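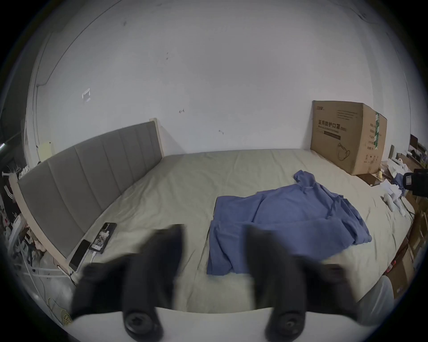
Ticket : sous-titres décalés à l'épisode 5 de « Seker »
Ouvert par : Catríona Breathnach
Date : 2025-06-10
Service : Wakier, application pour téléviseur
État : en cours

18 partages · 3 commentaires

Bonjour,

Je suis la série « Seker » avec les sous-titres français. Les quatre premiers épisodes se lisent très bien. À l'épisode 5, les sous-titres arrivent trop tôt à partir de la scène de l'hôpital, juste après le générique. Quand le docteur Gallagher entre dans la pièce, on a déjà lu sa réponse, et la surprise est perdue. Le décalage est de presque 3 secondes et il reste le même jusqu'à la fin.
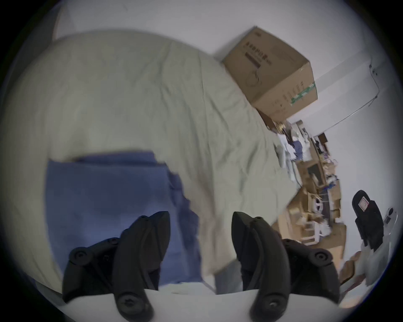
Le son et l'image sont bien ensemble, c'est seulement le texte qui part en avance. J'ai comparé avec le téléphone, dans la chambre, et le défaut y est le même. La couette est toute froissée et le coin de la pièce est bien encombré. J'ai revu cette scène tant de fois que je connais maintenant les phrases du docteur par cœur.

Étape 1. Fermer l'application et la rouvrir. Aucun changement.

Étape 2. Passer aux sous-titres anglais. Ils sont à l'heure. Je reviens au français et le décalage revient aussi.
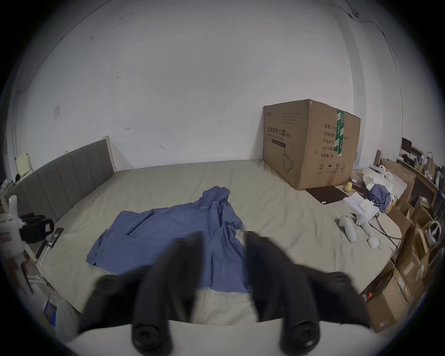

Étape 3. Mettre le retard des sous-titres sur 1,000 s dans le menu Privent. C'est un peu mieux, mais le menu ne permet pas une valeur plus grande. En plus, le réglage s'efface quand je change d'épisode.

Étape 4. Vider les données de l'application (200 Mo) et me connecter de nouveau. Aucun changement, et j'ai perdu ma liste d'épisodes vus. Je ne conseille pas cette étape.
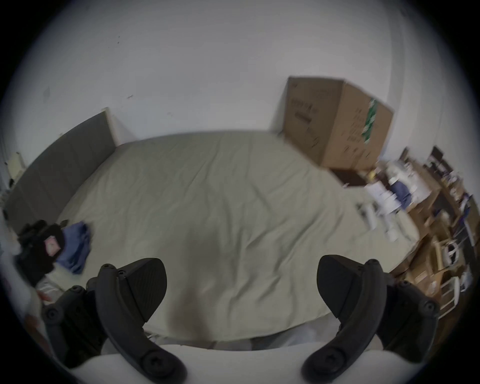
Réponse de l'assistance Wakier

Bonjour Catríona, merci pour vos essais. Le fichier français de l'épisode 5 a été préparé sur une version sans le résumé du début. Nous avons demandé un fichier corrigé. Votre liste d'épisodes vus peut être rétablie depuis votre compte, rubrique Historique.

Ma réponse

Merci, la liste est revenue. Le fichier n'est pas encore changé chez moi. Je voudrais savoir si l'épisode 6 est préparé de la même façon, car il commence aussi par un résumé. Je laisse le ticket ouvert.

Ce site utilise des cookies pour mesurer son audience. Accepter · Refuser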